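Ticket: Right arm loses grip on eraser, whiteboard wipe task
Cell: Grotamberg bench, two-arm
Opened by: Shiela Evangelista
Assigned to: Danilo Lacson
Priority: Normal
Status: Open, monitoring

Shiela Evangelista wrote:

The right gripper is dropping the eraser during the wipe task. The left arm goes to the board as it should. The right arm goes down to pick up the eraser, closes, lifts, and the eraser either stays on the table or falls before it gets to the board. It started after the right gripper fingers were changed. I have not touched the task file. No error shows on the controller. The log says grip OK every time, even when there is nothing in the fingers.

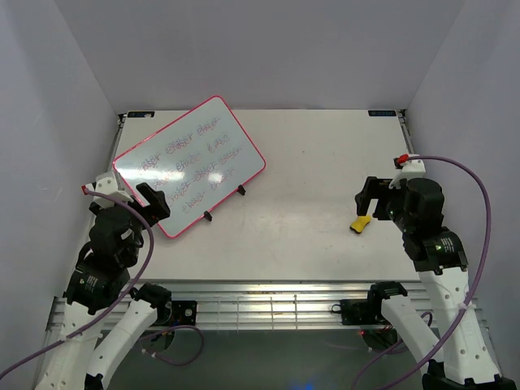
Attachment 1: Left gripper at the edge of the board, right gripper open above the table near the yellow piece.

Danilo Lacson wrote:

If the log says grip OK with nothing in the fingers, the closed position is probably set wrong. The old fingers and the new ones do not have the same zero. Please do the following and post what you get:

1. Stop the task and send both arms to rest.
2. Power off the right arm only. Leave the left arm on.
3. Push the right fingers together by hand until they touch.
4. Power on and read the gripper position on the status page. It should read 0.

Also check the screws on the fingers while the power is off.

Shiela Evangelista wrote:

Position reads 16 with the fingers touching. Screws are tight. One of the washers was on the wrong side of the plate, so I moved it. Still reads 16.

Danilo Lacson wrote:

That explains the grip OK. The check passes if the fingers stop anywhere above 5, so with this offset it passes on an empty grip. Run the gripper zero routine from the Bridimell menu, right side only. Do not run the full arm calibration. It will overwrite the shoulder and elbow values and then we have to do those again too.

After the zero, set the closing force back to 200. Wilfredo Villanueva lowered it when we were testing the foam blocks and I don't think it was put back.

Shiela Evangelista wrote:

Zero routine done. It failed the first time with "joint not at rest". I moved the arm up by hand and ran it again and it finished. Position now reads 0 with fingers touching. Force was low, set to 200 and saved.

Wilfredo Villanueva wrote:

Yes, that was me. The foam block settings are in their own profile now, so it should not happen again. The profile name is skular_foam. Please don't load it for the board task.

Shiela Evangelista wrote:

Ran the task again with the default profile. I wrote on the board in marker first so there was something to wipe.
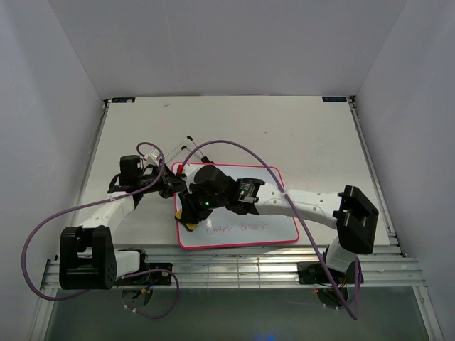 Attachment 2: Right gripper holding the eraser against the left edge of the board.

Both grippers come in very close to each other at the top left corner of the board. I had my hand on the stop. Is that the path it is supposed to take?

Danilo Lacson wrote:

It is close, but the path was taught that way. Arnel Calimlim set the clearance. I would like more room there. Arnel, can you look at the left hold point and move it down the edge of the board if there is space?

Arnel Calimlim wrote:

I can move it. It will need the hold point and the approach point taught again, and the wipe start on the right arm checked after that. Until then please run at reduced speed and keep someone at the stop button.

Before I come in, check the cable on the right arm. It stands up high over the link when the wrist turns, and it hangs down past the rail in front. Make sure it can't catch on the motor block. If the clip is missing there are spares in the Dimaculangan drawer.

Shiela Evangelista wrote:

Clip was there but open. Closed it and moved the wrist through its range by hand with the power off. The cable does not catch.

Did 5 runs at reduced speed. No drops. Also did one empty grip on purpose, with the eraser taken off the table, and the log gave grip FAIL as it should.

Danilo Lacson wrote:

Good. Grip fault is fixed. I am leaving the ticket open for the hold point. Arnel, please add the new values here when you have them and attach the old ones so we can go back.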